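Loading the Dishwasher: Notes for the Shared Kitchen 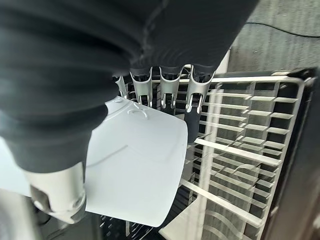
A white cup tilted beside the rack, with the row of metal clips above it.

The kitchen at Prillton gets more use in August than at any other time of the year, and the dishwasher gets most of it. Several people have asked for the loading notes to be printed again. The last version went out before the old machine was replaced, so parts of it no longer applied. These are the new ones, current as of 08/07/2020.

Cups and mugs

Cups go in with the opening facing down and at a slant. A cup set perfectly level holds a small pool of water in the ring on its base, and the pool ends up on the plates when somebody unloads. Tip the cup a little and the water runs off. Handles can point any direction as long as they don't hook under a tine.

Leave a finger's width between cups. They shift once the water starts, and the chips we see are nearly always on the rims. The plain white cups from the Cloutier order are the ones used every day, and we are running low on good ones. If you find a chipped cup, put it in the box under the sink instead of back on the shelf. We are not gluing them.

Coffee and tea should be poured out first. A cup that has sat on a desk overnight needs a quick scrub with the brush, particularly at the bottom, where the spray has trouble getting to a dried ring.

The clips

The metal clips on the rack are for light things that flip over during a cycle. Plastic lids, small containers and the measuring spoons can be held there. Please don't bend the prongs to make something fit. They do not bend back well, and replacements have to be ordered from Zitedar with a minimum order of 30.

Plates and bowls

Plates stand between the tines, one to a slot, all facing the same way. Large dinner plates belong in the bottom rack only. In the top one they stop the spray arm from turning and the whole load has to be run again. Bowls go at an angle, and they need more space than you would think. If two bowls nest together, neither one gets clean on the inside.

The white coating on the wire is worth looking after. Once it wears through at the tip of a tine, the metal rusts and leaves brown marks on the dishes. Most of the wear on the old rack came from pans being pushed in hard. Pans are washed by hand now, and so are the cutting boards and the good knives.

Scraping and rinsing

Scrape plates into the bin. A full rinse isn't needed and uses a lot of hot water. Rice and oatmeal are the exceptions, along with anything that had melted cheese on it. Rice in particular collects in the filter. The filter lifts out with a quarter turn to the left and should be rinsed under the tap every evening by whoever runs the last load.

Running it

The normal cycle takes 2 hours. The short one is fine for cups and glasses but leaves egg on forks. Use one tablet per load, in the little door and not loose in the bottom. We bought a carton of 400 tablets in the spring and would like it to last.

Before you press start, reach in and spin the top spray arm by hand. If it hits anything, move that item. Then turn the sign on the front to CLEAN when the cycle ends, or leave a note for the next person if you have to go before it finishes.

Unload the bottom rack first. Any water left on the cups above will then drip onto an empty rack. Cups go on the shelf to the left of the window, upside down, and no more than two high.

The kitchen at Purnovmont has the same model and will be using these notes as well. A copy is taped inside the cabinet door above the machine. If something in it is wrong or out of date, write the correction on the copy and it will be picked up for the next printing.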